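二月,上午,消息客户端工作记录

接昨天。Vunell 移动端 iOS 分支,三件事要收尾:阅后消失消息的计时起点、群聊信息页的已读列表、媒体缓存的保留时长。服务端(Vumside)本周不发版,所有改动只能在客户端做。

先记计时问题。现在的实现是接收端一解密完成就启动倒计时,后台拉取的消息也算,结果用户锁屏期间消息已过期,打开会话只剩占位条。Darren Fothergill 提的方案是改到首帧绘制完成后再启动。试了,单张图片没问题;一屏里同时有多条时,列表复用单元会重复触发回调,同一条消息被启动两次,第二次把剩余时间重置。临时处理:以消息 ID 为键存启动时间戳,已有记录就忽略。时间戳取单调时钟,不取系统时间,否则改时区能延长寿命。

单调时钟在重启后归零,所以还要同时落一份服务端时间差,重启后按服务端时间重算剩余值。离线重启的情况按已过期处理,宁可早删。这一条要写进发布说明,客服那边会被问。

跑了一遍回归,测试会话共 135 个,含图片、语音、贴纸三类。失败 22 个,全部是旧版本发出的贴纸,包头里没有消失时长字段,解析时取到零,立即删除。修法:字段缺失时视为普通消息,不进计时器。改完重跑,22 个全部通过。提交已推到 Bramwell 分支,等评审。

下午,缩略图管线。

解码、缩放、重编码三步分开计时,原图走旧路径,对照组走 Ditia 编码器。旧路径的问题在于缩放之前先做了一次颜色空间转换,图越大浪费越多。把转换挪到缩放之后,输出逐像素比较有差异,最大差值一个灰阶,可以接受。 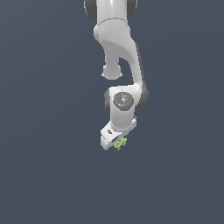 白色机械臂,纯色背景。

Ditia 的质量参数和旧编码器不是同一个刻度,不能直接照抄数值。按文件大小对齐之后再比,边缘处 Ditia 略好,纯色区两者都有轻微色带。色带出现在低质量档,提高一档后消失,体积增加在预算之内。暂定聊天列表用低档,会话内气泡用中档,全屏查看始终取原图。

另外一个坑:分享菜单改版后,预览图是从扩展进程里生成的,扩展的内存上限比主程序低很多。旧代码把原图整张解到内存再缩,扩展进程直接被系统结束,日志里没有任何异常栈,只有一条进程退出。改成按目标尺寸做降采样解码,峰值降下来了,连续分享十张没有再退出。主程序和扩展现在共用同一个函数,放在公共模块里,不要再各写一份。

顺带看了分享菜单的排序。最近联系人取的是本地库最后一条消息时间,静音的群也排在前面。产品的意思是静音会话下沉,但不隐藏。排序键改成两级,先看静音标志,再看时间。置顶会话不受影响。 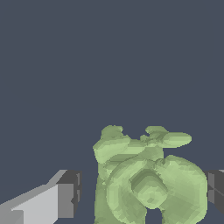
气泡裁切的逻辑一直是居中裁,宽高比超出阈值就取中间一块。这对人像还行,对主体偏下的图效果很差。比如上方三分之二是深蓝灰底,浅绿色的多面体块偏在下方中部和右侧,裁成横条后主体只剩上面的凸起,列表里基本认不出内容。试了按显著性取裁切窗口,系统框架自带接口,首次调用耗时较长,之后稳定。问题是结果不完全确定,同一张图在不同系统版本上窗口位置会差几个像素,截图比对的自动化用例会跟着抖。折中办法是把窗口坐标对齐到固定网格,再写进缓存,同一台设备上只算一次。截图用例另设容差。

窗口坐标不上传,也不随消息发送。接收端自己算。讨论过由发送端附带,省接收端的电,但要动协议,Vumside 不发版就做不了,记到下一轮。

缓存保留时长。设置页新增四档:三天、一周、一个月、永久。默认永久,与现有行为一致,升级用户不弹提示。清理任务挂在系统后台任务里,充电且空闲时执行,每批处理 1,000 个文件,批与批之间检查一次剩余时间,不够就退出,下次从断点继续。断点存的是文件修改时间加文件名,只存时间会在同一秒写入多个文件时漏删。

用自己的测试机跑,媒体目录 3,588 个文件,分四批走完,最后一批不满。中途手动终止一次,重启后从断点续上,没有重复删,也没有漏。收藏的媒体和正在上传的媒体不参与清理,靠引用表判断。引用表里发现几条孤儿记录,对应的消息早已撤回,文件还在。撤回流程里删引用这一步和删消息不在同一个事务,程序在两步之间退出就会留下。已合到一个事务,存量孤儿由清理任务顺手处理。

需要注意,阅后消失的媒体不受保留时长设置控制,到时间即删,包括缩略图。之前缩略图缓存走另一个目录,原图删了缩略图还在,这是安全问题,优先级提到最高。现在两个目录用同一套键,删除时一并处理,内存缓存也要同步清。
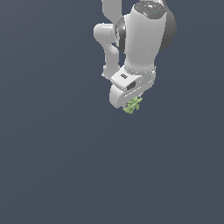

占位图的模糊背景今天也定了。做法是取原图缩到极小再放大,加载期间垫在气泡底下,原图到了淡入替换。难点在主体和背景明暗差大的图,缩得过小时亮部会晕开,淡入那一下有明显跳变。比如白色机械臂集中在上半部,左侧和下半部全是深灰底,垫图里上面糊成一团亮斑,下面倒是和原图几乎一致。把缩小尺寸提高一档,亮斑收窄,跳变不明显了,附带数据略有增加,仍在消息头允许的长度内。阅后消失的消息不带垫图,只用纯灰占位,避免内容从占位图泄露。

群聊信息页只开了个头。已读列表现在一次拉全量,大群打开会卡。改分页,首屏先显示人数,再按需加载头像。人数直接用会话摘要里的字段,不再自己数列表。成员退群后已读记录保留还是移除,产品没有结论,先保留,昵称显示为灰色。管理员标记移到昵称右侧,本地化字符串已提给翻译。

引导页的动画换成了静态图,包体积小一点,低端设备不再掉帧。旧动画资源暂时留在仓库里,下个版本再删。

未完成:
显著性裁切在旧系统上的回退路径,目前直接退回居中裁,没写用例。
扩展进程内存峰值需要在最低配置机型上再测一次。
孤儿记录的存量数量加一个埋点。
Bramwell 分支评审意见未回,Darren 要求把计时器从视图层挪出去,同意,明天改。
离线重启按过期处理的说明文字,待写。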